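Two-Arm Cloth Sorting Cell: Pick, Lift and Separate Setup

Posted 2019-03-07 by Hajar Bensaid
Filed under: Builds, Lulunstead Shared Workshop

Part 3 of the cell build. Part 1 covered the extrusion enclosure, Part 2 the arm bases and power. It is assumed that both arms home without errors and that the emergency stop cuts power to both. If the stop is wired to one arm only, go back to Part 2 and fix that first.

The task in this part is to take overlapping garments off a small pile one at a time. One arm lifts, the other keeps out of the way or holds back the cloth that should stay. Folding is covered in Part 4.

What you need

A working cell with two arms on a common rail
One camera on each wrist and one fixed camera that sees the whole table
Three garments of clearly different colors
Cavus motion controller, or anything that accepts joint targets and reports motor current
A steel ruler, a fine marker and masking tape
Hex keys for the wrist and base screws

1. Check the bases

Put a wrench on every base screw before calibrating anything. A lift puts a sideways load on the base that free-air moves do not, and a plate that shifts by a millimeter spoils the calibration without showing any error. Push each elbow by hand with the motors off. If the plate rocks, loosen it fully, seat it flat on the rail and tighten the screws in a cross pattern.

Slide the plates so that both grippers can reach the middle of the table with the elbow still bent. An arm at full stretch has poor vertical control and will drop cloth. Grigore Ursu set his bases too far apart in the first version of this cell and lost most of the center of the table.

2. Set the table height

Bring each gripper down over bare table in steps until a sheet of paper under the fingertips drags but still slides out. Store that height. Repeat at the four corners of the work area and at the center. If the readings differ by more than 2 mm, shim the table. Correcting it in software works until someone leans on the table, and then the whole map is wrong.

Cavus stores the height as table_z in the cell file. Store a separate value for each arm. They will not match.

3. Place the pile

Drop the garments from hand height and leave them as they fall. Do not arrange them. A pile laid out neatly gives good numbers in testing and poor ones later. The garments should overlap, and at least one edge or raised fold should be within reach of each gripper.

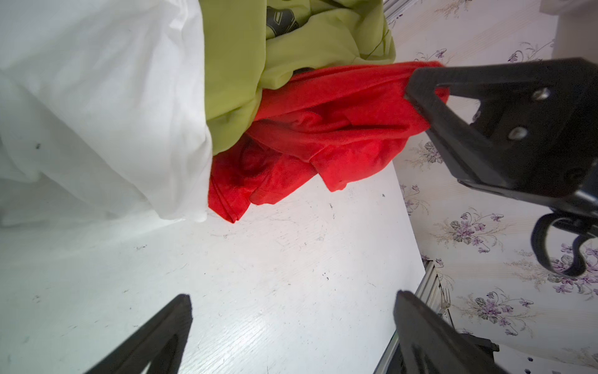

Grip points are chosen on ridges. Flat cloth gives the fingertips nothing to close on, and pressing harder only pushes the cloth into the table. The selector script looks for the highest fold belonging to the target color and returns a point and an approach angle. Approach across the fold, with one finger on each side of it. Approaching along the fold gives a shallow pinch that slips out during the lift.

Limit the depth of the grip to 15 mm below the ridge. Deeper than that and the fingers pick up whatever is underneath. Heavy knits tolerate a little more, thin shirts a little less.

4. Tune the closing force

Start with the gripper current limit at 155 mA and close on a single layer of cloth. Pull on the cloth by hand. If it slides out freely, raise the limit in small steps until it holds against a steady pull but can still be taken out with a firm one. On this cell the value came out at 226 mA for both arms. Anything above 299 mA left marks on the thinner fabric and made the gripper motors noticeably warm after a long run.

Write the final value in the cell file under grip_hold. The value under grip_close can be lower. It only has to bring the fingers together.

5. Teach the lift

The lift has four waypoints for the lifting arm:

approach – above the grip point, fingers open
pinch – at the grip point, fingers closing
peel – a short move up and back toward the arm's own side
raise – straight up to lift height

The peel move matters most. A straight vertical lift from the pinch point drags the neighboring garment along by friction. Moving back a few centimeters while rising shallowly lets the target slide off first. Set peel speed to one quarter of travel speed. Raise can run at half.

Set the lift height so that the lowest corner of the garment is at or just above the table. If it has to swing clear for transport, add a second raise after the check in step 7.

6. Park the second arm

The second arm should be close enough to hold a cloth down if the first one snags it, and far enough away that its forearm does not block the fixed camera. Route the cables over the top of the arm with a generous loop at the wrist and another at the elbow. Move the arm through its full range by hand and watch for places where the loop pulls tight or drops onto the table.

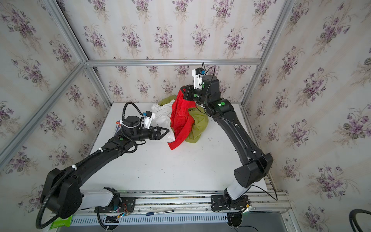 Interlocks between the arms are set by zone. The table is divided down the middle, with a shared strip that only one arm may enter while moving. The Opoku zone file in the download is set for arms on the near side of the table, so change the sign of the y axis if yours are on the far side. During a lift like this one, the right arm owns the shared strip and keeps it for as long as it holds the red cloth up, while the left gripper waits pointed at the white one. The strip is released when the lifting arm reports that its fingers are open and its wrist is above clearance height.

7. Check the result of the lift

Run the check with the lifting arm stopped. Compare the fixed camera view before and after the lift and look at the target color only. Three outcomes are possible:

Target area has moved up and the others are unchanged. Continue.
Target area has moved up and another color has moved with it. Lower, open, pick a new ridge.
Target area is unchanged. The grip missed. Lower table_z by 1 mm and retry once.

Do not let the script retry more than once on the same point. Repeated pinching flattens the fold and makes the next attempt worse.

The wallpaper or other backing on the walls must not share a color with any garment in use. Mask the walls out in the fixed camera view if you can. The wrist views cannot be masked this way, as the background changes with every move.

8. Known problems

Gripper opens during raise: grip_hold is not being applied. Check that the controller switches from grip_close after the fingers stop.

Cloth stays on one finger after release: open to full width, pause, then move up slowly.

Color check fails in the evening: the thresholds were set in daylight. Block the window or fix the exposure. The unit in Lellville had this fault from August until a blind was fitted.

Files for this part are in the folder cell_part3. The zone file and the selector script have changed since Part 2, so replace both.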